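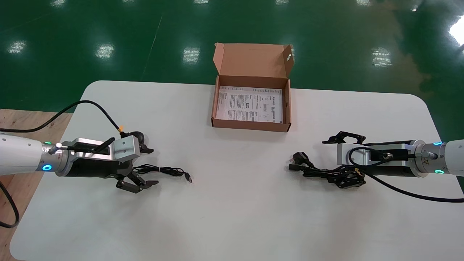 Two arms, one open box and a couple of black cables on the table.

Can a robot pack a box yet? Sort of, and we're thrilled with sort of! Qiuyue Xiao has been running the cable job at Menesley since June, and the arms now get a coiled USB cable into its carton on most tries (25 out of 30 in the last batch). Power cords are still a mess, and folding the lid down is slow going. A person does the whole thing faster, no question, but wow, it's fun to watch. Melur Kusuma starts on lids next.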